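Lisbridge College of Further Studies
Office Practice and Records, Unit 2
Handout: Small-Item Storage at the Work Surface
Course tutor: Anas Amrani

This unit deals with the storage of small items that are used often and lost easily: clips, labels, stamps, keys, spare pen refills. Students should have read the Brarncombe case notes before Thursday's class.

A drawer unit is suited to items that are flat, light and used every day. Shallow drawers are preferred for this purpose. Contents lie in a single layer and can be seen at once, and there is less temptation to place new stock on top of old. Deep drawers should be kept for boxed supplies and for paper.

Small boxes serve a different need. They hold one kind of item, can be carried to the place of work, and are returned to a drawer when the task is finished. A box that stays on the surface at the end of the day is to be treated as unfiled. 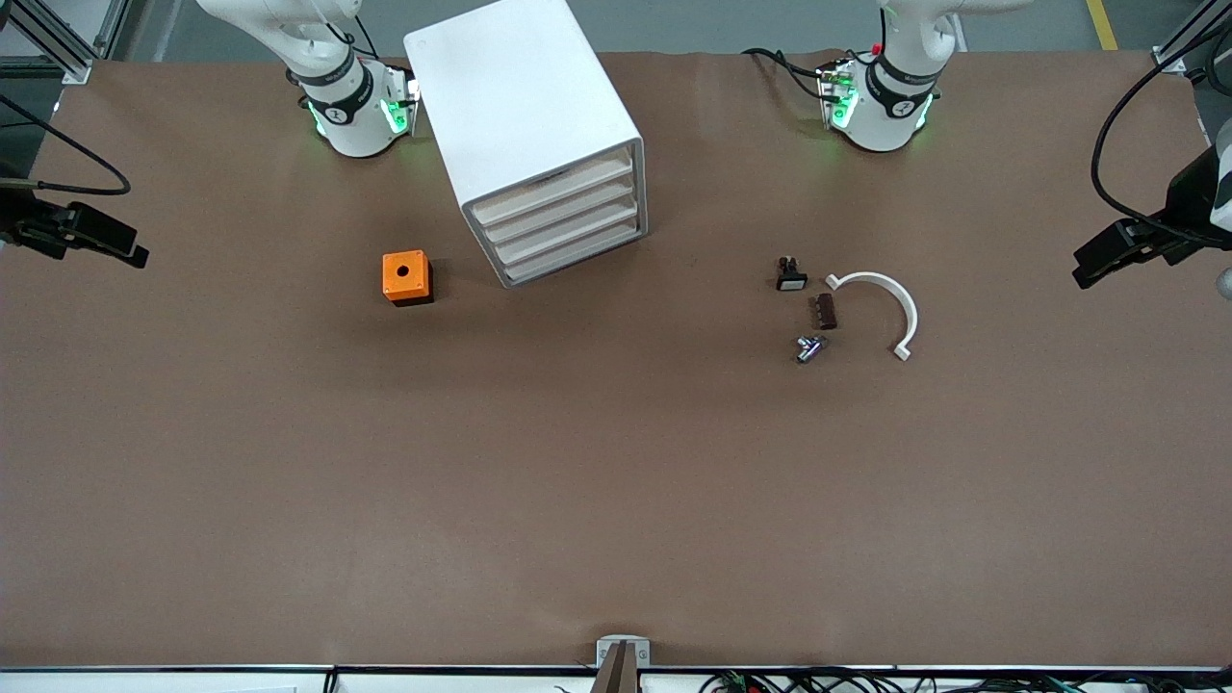

Figure 1. White unit with four shallow drawers; small orange box on the open surface.

Placement of the unit is a matter of reach. It should stand toward the back of the surface, leaving the front clear for writing and sorting -- and it may be turned at an angle where the user sits to one side. Labels are fixed to the drawer fronts, never to the top of the cabinet.

In the Cairns exercise, students will sort 200 mixed items into drawers and boxes and write a contents list for each. The time allowed is 90 minutes. Lists are to be handed to Callum Chisholm at the end of the session.

Reading for next week: Sundville manual, page 33 onward.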